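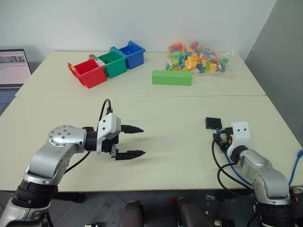 Clubs > Robotics > Sandbridge Robotics Club

The Sandbridge Robotics Club is an after-school and evening club for secondary students in the town of Sandbridge, best known in the district for its long-running sorting project and for the friendly (if occasionally very loud) tournament that grew out of it. It began as a small soldering group and took up two-armed manipulation once the members had worn out their enthusiasm for line-following cars. Most of its work is done at a pair of white tables pushed together against the wall, with red, green and blue bins set out on the far one beside a bag of toy building bricks in a good many colours, and a laptop at the left-hand end. The arms reach in from the near side, each with a black gripper, and learning to judge where those fingers will close is the first thing a new member is asked to practise.

The Bultar exercise

The club's main project is known as the Bultar exercise, after the workbook in which the first version was written up. A team must get its robot to pick up pieces and place them in bins according to a rule drawn from a hat at the start of the round. Early rules went strictly by colour, which everybody mastered sooner than expected, and so later seasons brought in rules based on size, on neighbouring pieces and, for one memorable term, on a poem. Each round lasts 40 minutes, and a team is made up of 2 operators and as many advisers as can fit behind them without blocking the door.

Driving by hand is allowed in the first half of the season and is looked on very kindly, as members generally find that an hour spent steering a gripper teaches them more about their own program than an evening of reading it. In the second half the programs are expected to manage by themselves.

The Mengal Round

Each October the club hosts the Mengal Round, an open evening tournament against the neighbouring club at Wallen. The rivalry is a warm one, and the two clubs have been known to lend each other cables in the middle of a match. Wallen won the first two rounds. Sandbridge took the third under Eun-seong Gil, then a senior student, whose program paused for so long before each grasp that the audience took to humming while it made up its mind. The pause has stayed in the club's code ever since, somewhat shortened, and is still called the Gil wait.

Membership

Membership is open to any student in the district and is capped at 30. No experience is needed, though closed-toe shoes are. Parents are welcome to stay and watch, and a fair number of them end up at the back of the room arguing over the rules with a cup of tea.

Last updated: October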